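Small Stuff: Slots, Dividers and Clear Tabletops

Tips for cards, cables, tubes and other things too small for a shelf

Most of the mess on a work table comes from things smaller than your hand. Big items get put back where they belong because they are in the way. Cards, chargers and rings of metal hardware stay where they were dropped. The tips on this page are for a shared table in a workshop, office or spare room, and they use cheap storage that you may already have.

Stand cards up in a slotted rack

Flat stacks of cards are slow to search. Playing cards, sample cards, membership cards and laminated tool cards all do better standing on edge. A wooden rack with slots is a good choice, as it is heavy enough to stay put when you pull a card out with one hand.

Put one card in each slot if you have the room. If you have to double up, put them back to back so both faces show. Cards with rounded corners drop in more easily than square ones. If a square card keeps catching, rub a candle stub along the slot and wipe off the extra wax.

Set the rack at a slant if it sits below eye level. A strip of scrap wood under the front edge will do it. Hold the card by its edges when you slide it in, and let go once it touches the bottom of the slot.
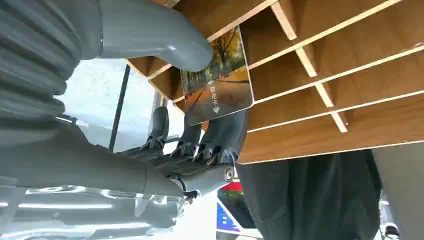 Use a divider box for anything that rolls

Cardboard dividers are sold for shipping glass and bottles, but they work well on a table too. You can often get them free from a store that unpacks a lot of stock. Ask in January, when many stores clear out their back rooms.

Pick a grid with compartments a little wider than the thing you plan to store. Too wide and items tip over. Too narrow and you will tear the walls getting them out. For small tubes of glue or ointment, stand them cap down so the contents are ready to squeeze.

Keep the box near the front edge of the table, where you can see down into every compartment. Leave it empty for the first day and fill it as you work. The items you put in first are the ones you use most, and they should stay in the front row.

If the outer walls start to bow, run a band of packing tape along the bottom. We have used the Gerham dividers and the Fasham ones. The Fasham walls are stiffer, but the Gerham box folds flat when you are done with it.

Clear the middle of the table first

When a table has filled up, start in the center and work out. Take away the phones, the mouse and whatever else people set down while they were talking. These have owners, so hand them back or put them all on one tray.

Next, deal with drinks. A water bottle lying on its side should be stood up or moved to the floor, even with the cap on tight. Keep it well away from power adapters and anything in a metal case.

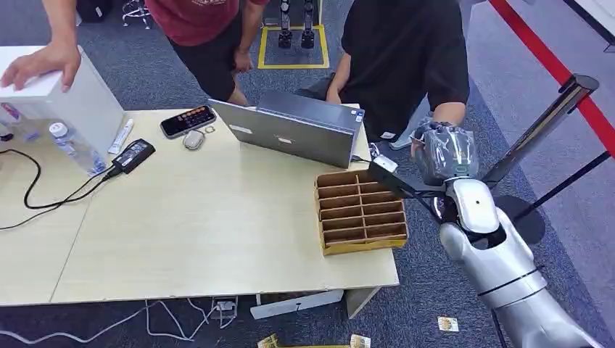 After that, sort the cables. Unplug one end, follow it with your hand to the other end, and coil it before you start on the next. A cable that hangs over the side of the table will get caught by a knee or a chair sooner or later. If it has to stay plugged in, clip it to the table leg. The Arkon clips hold a thick cord well, and a large binder clip does nearly the same job.

Put a label on each adapter with the name of the thing it powers. Masking tape and a pen are fine. Write on the flat side, where it won't rub off.

Leave boxes and cases for last. Push them to the back with their labels facing you, and check that no cords are pinned underneath.

Check the floor before you vacuum

Small parts end up on the carpet. Gray speckled low-pile carpet is good at hiding dirt, and it hides screws and washers just as well. Turn off the overhead light and lay a flashlight on the floor so the beam runs along the pile. Metal will shine and plastic will throw a shadow.

Go over the area by hand first, then with a magnet in a plastic bag. When you turn the bag inside out, the parts come off the magnet and stay in the bag. Look closely under and behind anything heavy that stands on the floor.
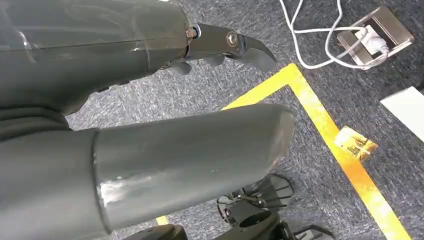
What to keep on hand

Masking tape and a pen
Binder clips or Voicu cable ties (the pack of 100 lasts a long time)
A candle stub for sticky slots
A flashlight
A magnet and a few small plastic bags
One tray for things that belong to other people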